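Against the lifetime guarantee

Groren now sells its kettles with a lifetime guarantee, and Belkadi has followed with its toasters. Most of the coverage has treated this as good news for the buyer. I think it is close to worthless, and that a plain five-year guarantee with a published parts list would serve people better.

The first problem is the word itself. Groren's terms define lifetime as "the expected service life of the product", and the expected service life is set by Groren. It is printed in the technical sheet, which does not come in the box. A buyer who wants to know how long the guarantee runs must write in and ask. I did, and was given a link to the terms.

The second problem is what counts as a fault. Limescale is excluded. So is wear to the lid hinge, the switch and the seal, and those are the parts that fail. Kristaps Vanags, who has mended small appliances in Flekurness for longer than I have written about them, let me go through his job book. Of 1656 kettles entered in it, more than 900 came in with a faulty switch or a worn seal. None of those repairs would be covered under the new terms.

The third problem is that a guarantee of this kind gives the maker no reason to keep spares. If a claim succeeds, the kettle is replaced whole. A replacement costs the maker little, the old one is scrapped, and the stock of switches and seals can be run down without anyone outside the firm noticing. A two-pound part is then no longer for sale at any price.
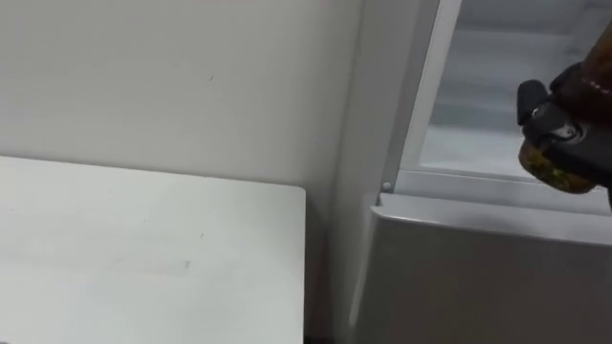

There is a fair argument on the other side. Triin Eglītis put it to me in a letter after my last piece: most people do not want to repair a kettle, they want one that boils water, and a swap at the counter suits them well enough. I accept the first half. The second depends on there being a counter. Groren requires the appliance to be posted back at the owner's expense, with the original receipt, and a thermal paper receipt fades long before the heating element goes.

Dramier does the thing I would like to see done generally. Its guarantee runs for five years, covers the switch and the seal by name, and is followed by a promise to sell every listed part for a further fixed period. The list has numbers and prices on it. It is a dull document and the firm makes very little of it in its advertising — a mistake, in my view, but a separate matter.

What I would ask of the rules is modest. The length of any guarantee should be given in years on the outside of the box. The word "lifetime" should not be allowed unless the years are printed beside it in the same size of type. Exclusions should be listed by part, so that a buyer can see whether the switch is in or out before paying. Makers will say there is no room on the packaging. The Groren box has a full side given over to a recipe for iced tea.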